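Why You Can See Through Some Things and Not Others
Light and Materials, Part 6

Light travels in straight lines until it meets something. What happens next depends on the material. Light can pass through, bounce off, or be soaked up. Most materials do all of these at once, in different amounts.

Scientists sort materials into groups by how much light gets through and how orderly it is when it comes out.

Transparent
A transparent material lets most light pass through in an orderly way. Clear glass, clean water and air are transparent. You can see the shape and color of things on the other side.

Translucent
A translucent material lets light through but scatters it. Wax paper and bathroom window glass are translucent. You can tell that a lamp is on behind them, but you cannot read a book through them.

Opaque
An opaque material lets no visible light through. Wood, brick and metal are opaque. They also make the darkest shadows.

Why does light scatter?
Think of a ball rolled across a smooth gym floor. It keeps going in one direction. Now roll it across gravel. It hits small bumps and turns aside. Light does something similar when a surface is rough on a very small scale. Each tiny bump sends a bit of light off at a different angle. Sand a piece of clear plastic and it turns cloudy. The plastic is the same material as before. Only the surface has changed.

Small particles inside a material can scatter light too. Milk looks white for this reason. It is mostly water, but it holds tiny drops of fat, and light bounces from one drop to the next.

Clear glass and a matte or frosted-looking surface treat light in different ways. 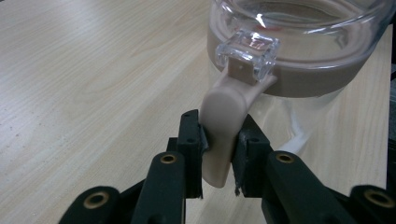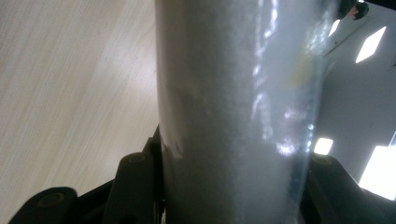
After the last part of this series, a reader named Cinzia Mazza wrote in to ask why a frosted window turns nearly clear when you stick tape on it. She had tried it at home and wanted to know whether the tape was doing something to the glass. It is not. The glue on the tape fills the tiny dips in the rough surface. Light then meets a smoother path and scatters less. Water does the same thing, but it runs off.

Bending light
Clear materials can also bend light. Light moves more slowly in glass than in air, and when it enters at an angle it changes direction. This is called refraction. If the glass is curved, light bends by different amounts in different places, and things seen through it look stretched or squeezed.

Try it: the paper test
You need a flashlight, a dark room and 15 sheets of plain white paper.

1. Hold one sheet in front of the flashlight. Note how bright the glow is.
2. Add a second sheet and look again.
3. Keep adding sheets one at a time until you see no glow.
4. Write down the number of sheets.

One sheet of paper is translucent. A thick stack is opaque. Thickness matters as well as material — even water looks dark when it is deep enough.

Words to know
Refraction: the bending of light as it passes from one material to another.
Scatter: to send light off in many directions.

Next: Part 7, Shadows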